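Teller rutscht aus dem Greifer: Fehler 309 eingrenzen und beheben

Gilt für den Vidmar-Zweifingergreifer mit schwarzen Polsterauflagen an der Clesness-Steuerung. Zeitbedarf ohne Ersatzteilbestellung etwa eine Stunde. Benötigt werden ein Innensechskantschlüssel, fusselfreie Tücher, Isopropanol, ein Messschieber und ein Teller, um den es nicht schade ist.

Der Fehler 309 bedeutet, dass der Greifer beim Anheben einen Griff gemeldet hat und sich die Fingerstellung danach noch verändert hat. Die Steuerung geht dann davon aus, dass das Teil rutscht, und hält den Arm an. Bei uns in Himville kam die Meldung im März zum ersten Mal, zunächst nur bei flachen Tellern. Nach 1883 Griffen mit denselben Auflagen fiel ein Teller aus geringer Höhe auf die Arbeitsplatte und brach. Verletzt wurde niemand, weil zu diesem Zeitpunkt keiner an der Platte stand.

Vor dem Anfassen

Arm in Parkstellung fahren, Not-Halt drücken, Hauptschalter aus. Hält der Greifer noch ein Teil, darf der Not-Halt erst gedrückt werden, wenn das Teil abgelegt oder unterlegt ist. Der Greifer hat keine mechanische Selbsthemmung. Ohne Strom geben die Finger nach, und das Teil fällt.

Scherben nicht mit der Hand aus den Fingern ziehen. Auch kleine Splitter im Polster schneiden, und man sieht sie auf dem schwarzen Material schlecht.

Schritt 1: Protokoll lesen

Im Menü "Diagnose" die letzten Einträge zu 309 öffnen und nach Teileart sortieren. Tritt der Fehler bei allen Teilen auf, liegt es meist an der Kraft oder am Antrieb, dann weiter mit Schritt 3. Tritt er nur bei glatten oder gekippt gegriffenen Teilen auf, zuerst die Auflagen prüfen. Bei uns waren es sieben Einträge, alle mit Tellern.

Schritt 2: Auflagen prüfen

Beide Finger ganz öffnen und die Innenkanten mit einer Lampe von der Seite beleuchten. Ausgefranste Ränder allein sind noch kein Grund zum Tauschen. Entscheidend ist, ob das Material auf der Greiffläche heller, glatter oder dünner geworden ist. Links und rechts getrennt messen. Haris Stojanović hat bei uns zuerst nur den linken Finger gemessen und die Auflagen für gut befunden, das hat uns einen Nachmittag gekostet.

Fett und Spülmittelreste mit Isopropanol abwischen, nicht tränken. Zehn Minuten ablüften lassen.

Schritt 3: Greifkraft kontrollieren

Im Rezept steht die Sollkraft für jede Teileart. Für unsere Teller war nach einem Update wieder der Standardwert eingetragen, für Tassen stimmte der Wert. Nicht einfach die Kraft hochsetzen, bis der Fehler verschwindet. Maham Bukhari hat das an der Anlage in Briltville probiert und bei 133 Prozent einen Tellerrand abgeplatzt.

Schritt 4: Auflagen tauschen

Die zwei Schrauben an der Fingerrückseite lösen, Auflage nach vorn abziehen, Klebereste entfernen. Neue Auflagen immer paarweise einsetzen. Ein alter und ein neuer Finger greifen ungleich, und der Teller dreht sich beim Anheben zur glatteren Seite weg. Danach den Nullpunkt des Greifers neu einlernen.

Schritt 5: Probelauf

Langsam fahren, höchstens ein Viertel der normalen Geschwindigkeit, eine Hand am Zustimmtaster. Mit dem Teller über dem Tablett anfangen, damit die Fallhöhe klein bleibt. Im ersten der beiden Bilder steht der Teller gekippt zwischen den Fingern, und innen am rechten Finger ist eine hellere, abgeriebene Stelle zu erkennen. So etwas ist bei Schritt 2 gemeint. Das zweite zeigt offene Finger und eine Tasse mit gelber Innenseite auf dem Metalltablett. Die hellen Reflexe auf dem Metall können die Teileerkennung stören, deshalb die Beleuchtung während des Probelaufs nicht verändern.

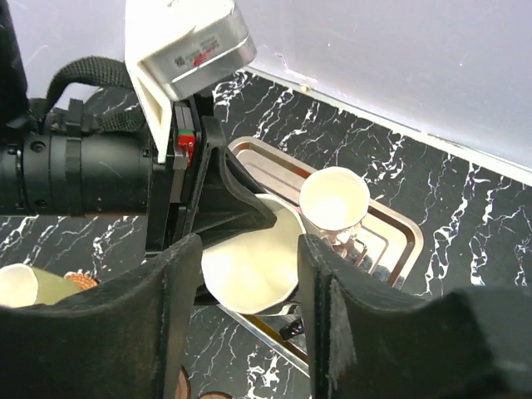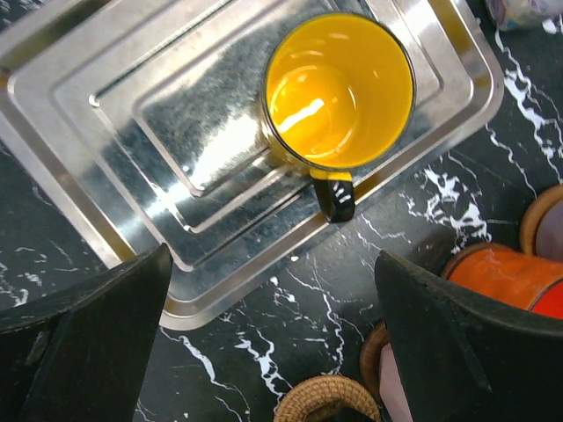

Den Ablauf zehnmal wiederholen und nach jedem Durchgang das Protokoll ansehen. Eine einzelne Warnung ohne Halt darf vorkommen. Kommt 309 wieder, die Anlage nicht weiterbetreiben und die Motorströme beider Finger vergleichen. Weichen sie deutlich voneinander ab, muss der Greifer zum Service.

Zum Schluss Datum, Zählerstand und Dicke der neuen Auflagen ins Wartungsbuch eintragen. Das Intervall für die Sichtprüfung haben wir auf einmal pro Woche verkürzt. Rückfragen zu den Rezepten beantwortet Marilou Tagle, Ersatzauflagen liegen im Schrank neben der Steuerung, unteres Fach.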